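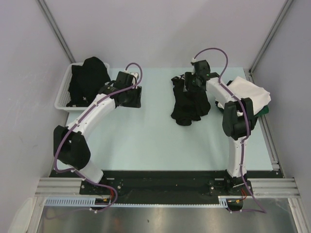
Britport Secondhand & Mending Club

Ignacio Cáceres
May 2, 2020

OK, everybody I know is cleaning out closets this month, so a thread on those green Fillell bins and the claim printed on the side of them. It says "Every item gets a second life." I have been trying to find out what a second life is.

Short version: I asked, I got a brochure, I asked again, I got the same brochure. Long version follows. Mute me now if you only came for the mending tips.

First thing. The bins in Britport aren't run by a charity. There's a heart on the front and a phone number, and in small type by the hinge it says the bin is serviced by Fedbridge. Fedbridge is a company. It buys and sells used clothing by the pound. Perfectly legal, and somebody has to do it, but the heart is doing a lot of work there.

The charity part is a flat yearly payment for the use of the name. I got that from the town's own permit file, which anybody can ask to see at the clerk's window (when there's a clerk at the window again). The payment doesn't go up if you donate more. Your bag of sweaters adds zero to it.

I'll wait while people read that one twice.

Second thing, the numbers. The brochure says 533 tons were "diverted" last year across the region. Diverted from what? The landfill, I assume. Diverted to where? The brochure has a nice arrow that curves off the page.

I wrote and asked what share of the 533 was worn again by a human being. The reply said that the company "does not track end use at the garment level." Fine. Then who decided that every item gets a second life?

A number you can't break down is a weight. They weighed a truck. I believe them about the truck. 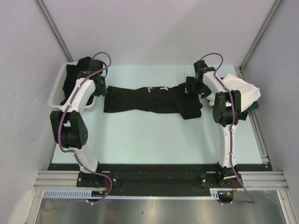
Elspeth MacKinnon, who used to sort for a thrift chain two counties over, read a draft of the thread and told me I was being too easy on them in one place and too hard in another. Both fair, so both go in.

Too easy: I'd written that the worst stuff becomes rags. She says a lot of it can't even do that. A rag has to soak something up. Cotton tees make good rags. Stretchy blends mostly push the spill around the counter. Try it with an old pair of leggings, I did, and I now own a wetter floor.

Too hard: I'd written that exporting used clothes is just dumping. She says it depends on who is buying and what's in the bale. Some buyers know exactly what they want and make a living from it. Some get a bale with good shirts on the outside and junk in the middle. From here I can't tell which kind our bags end up in, and neither can you, and I'd bet the folks who drive the truck can't either.

So I took out "dumping." I left in "I can't tell."

Third thing: the recycled fiber story. I keep hearing that worn-out clothes get turned into new clothes. Some do. But Lucero, the brand everyone sends me links to, has a jacket with a tag that says "made with recycled content," and when I went through the product page the recycled content was 10 percent. And it came from bottles.

Bottles! Not a sleeve in it. I like the jacket. It's warm. It has nothing to do with the bag you left at the bin.

People got mad the last time I brought up Lucero, so let me be clear about what I'm saying. I'm saying the tag is true and the idea people get from it is wrong, and I think the people who wrote the tag know both of those things.

Fourth thing, and it's the one that bugs me the most. The take-back coupon. Bring in a bag of old clothes, get 25 percent off new ones. Who is that for? I've read the terms. There's no limit on the condition of the bag. You could bring in a single sock.

If the point was fewer clothes in the trash, you'd think they'd give you a discount on repairs. I asked at the store last fall. The guy was very nice and told me they don't do zippers.

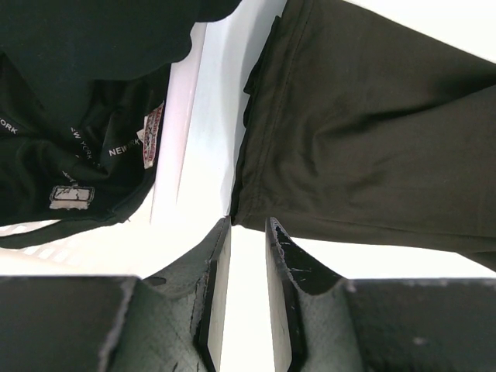
A few replies already, so let me take them in a batch.

"So I should just throw it all away?" No. I never said that. I'd rather have a bag in a bin than a bag in a dump. I'd rather have it on somebody I know than in either place.

"At least they're doing something." Maybe! Show me the something. I'm easy to please. A one-page sheet that says this much resold, this much rags, this much burned or buried. Even a bad number would make me trust them more than the arrow does.

"You work for a competitor." I fix hems in my kitchen. My competitor is people who own a needle.

What I do with my own stuff, for what it's worth, and I don't claim it's a system:

Good and clean goes to a person first. Ask on the club list and say the size and be honest about the armpits. Most of what I've posted there got claimed, including a bathrobe I was sure was beyond hope.

Good but needs a fix goes in the mending pile. My mending pile is embarrassing right now. A button takes less time than writing one of these posts, and yet.

Cotton and past it gets cut up for the kitchen. Stop buying paper towels for the dog.

Stretchy, pilled, nobody's size, smells like the garage: I don't have a good answer. I've looked. Anyone who tells you there's a good answer should be asked to name the building where it happens.

Also please don't leave bags next to the bin on Canal Street. It's been full for weeks, the pickups have been cut way back, and after one rain it's all trash no matter what the sticker says. Hang on to it. It'll keep in a closet.

I sent Fedbridge 2 questions again this morning, same ones as before. What percent gets worn, and who checks. They said the report for this year comes out in June. I'll post whatever I get, the brochure included.

If anyone reading has worked on the sorting floor, there or anywhere, my messages are open and I won't use your name. I'd be glad to be wrong about some of this.

Elspeth wants me to add that wool is the exception to nearly everything above and that I should do a separate thread on it. She's probably right. Somebody remind me after I've done that button.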